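Drekinstead Meeting

Drekinstead Meeting is a nonconformist Christian congregation in the market town of Drekinstead. It worships in a plain brick chapel on Sketitgate and has 115 registered members.

History

The congregation grew out of a household prayer group that declined to pay the parish rate. Under local by-laws of the period, religious gatherings of more than two families required a licence, and the group was refused one on 3 occasions. Its meetings were broken up by constables, and several members were held in the town lock-up before being released without trial. The licence was at last granted on 22nd September, a date still marked each year with a service of thanksgiving.

The chapel was damaged by fire and later rebuilt on the same site. The minute books survived and are kept in the vestry, where they may be read by appointment.

Worship and customs

Services consist of readings, unaccompanied psalms and a long period of silence. There is no altar. Members sit on benches facing a communion table, and bread is shared on the first Sabbath in October. 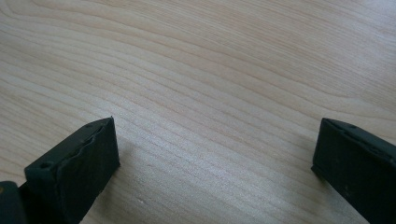
The Meeting has no written creed, and new members are admitted by common consent after a period of attendance. Its rules on furnishing are stricter than its rules on belief: carving, gilding and coloured cloths are all excluded. Pale wood with a smooth surface and a flowing natural grain is held to be ornament enough for a table top. Flowers are permitted at funerals only.

See also

Religious licensing
Sketitgate
Unaccompanied psalmody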